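Wanted: one part-time person for the table bench at Stuto
Posted April 21, 2020
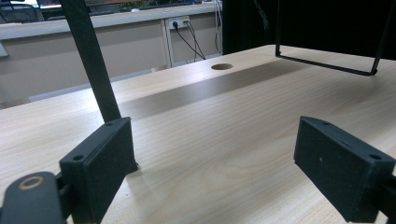 Is it only desks? A reader who saw the short version of this ad wrote to ask that, adding that she had refinished dining chairs for years and didn't want to spend her days staring at flat tops. Fair question! It's mostly tabletops, yes. Work tables, desks, a few counters, the odd shelf. If flat surfaces bore you, I'd rather you knew now.

So, the job. I run Stuto, a small shop behind the old Robichaud feed store, and we take in used office tables, clean them up and send them back out to schools, studios and people setting up at home (lots of those this spring). A lot of what comes in is pale wood-look laminate with a round cable hole near the back, and I've grown very fond of it. It wipes down well and it looks good in daylight. What it does not like is a scouring pad, so please leave yours at home.

Most shifts go like this. You check the top in low light from the side to find scratches, clean off tape and sticker glue, fill chips along the edges, tighten the legs, and write up a tag. Cable holes get cleaned out too, and I mean all the way inside, where the crumbs and the staples go. Then we wrap the table and lean it by the door for the van. The big job right now is a lot of 212 tables from the Birnoment building, and I'd like them gone by November.

Hours are 4 mornings a week, and which ones is up for discussion. Pay is $275 a week while you're learning and we talk again after the first month. You'd have your own bench at the window end, well away from mine, and I'll supply gloves and masks. The radio is negotiable.

You don't need experience with furniture. You do need to be able to lift one end of a table, have patience with glue, and tell me when you've dinged something (I ding things all the time). Knowing how to match a filler color would be wonderful, but I can teach that.

To apply, send me a few lines about something you've fixed or cleaned up, with a phone number. No resume needed. Mail it to Stuto, 954 Skanness Road, or drop it through the slot in the green door. I'll call everybody back, though it may take me a week or so if the van is out.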